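4.2 Stock placement and delivery times

The second part of the study looks at where replacement tires were held before sale and how long they took to reach the fitting shop. We used order records from the Kemeys distribution network, which supplies independent shops from two regional warehouses, Litlow and Brariswood. The records cover 2,153 orders placed by 271 shops. Orders for truck and farm tires were left out, as were orders that a shop canceled before the goods left the warehouse.

Each order was matched to the warehouse that filled it. In most cases this was the warehouse nearest to the shop. Where the nearest warehouse did not have the size in stock, the order was passed to the other one and sent overnight. We call these transferred orders. They matter for cost because the distributor pays for the longer trip while the shop pays the same price. 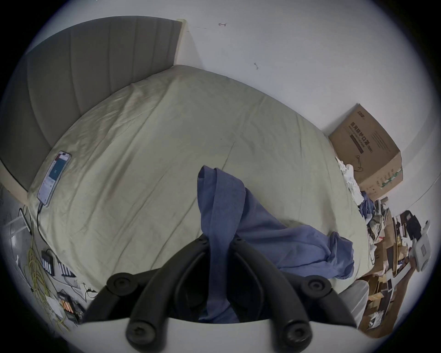

Transferred orders were more common for large rim sizes than for small ones. Shops near Brariswood were affected more than shops near Litlow, which has more floor space and carries a wider range. The gap was widest in February, when winter tires still took up much of the racking and the first summer stock was arriving. Managers at both sites said that they set their stock levels once a season and changed them only when a size ran out.

Figure 3. Share of transferred orders by rim size and warehouse. Bars show the share of all orders filled in each size group. Size groups with too few orders to compare are not shown.

As Figure 3 shows, the share rises with rim size at both warehouses, but the rise is steeper at Brariswood. We checked whether this came from a small number of busy shops by removing the largest buyers and running the comparison again. The pattern stayed the same.

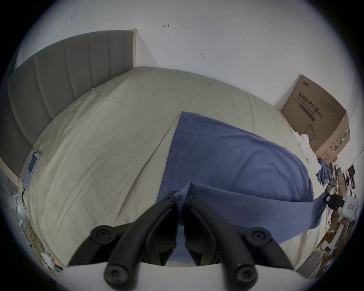 We then tested a simple change to the stocking rule using the Setau planning model. Under the current rule, each warehouse holds stock in line with its sales in the same season of the previous year. Under the test rule, 1,000 tires in the larger sizes were moved from Litlow to Brariswood at the start of the season, with total stock held constant. The model replayed the same orders in the same sequence. Transferred orders fell at Brariswood and rose slightly at Litlow, with a lower total across the network.

Two limits should be noted. The model treats every overnight trip as having the same cost, although a part-filled van costs more per tire. It also assumes that a shop will wait for a transferred order. Some shops buy from a second supplier when the first cannot deliver the same day, and those lost sales do not appear in the order records. We return to this point in Section 5, where the survey of shops is used to estimate how often it happens.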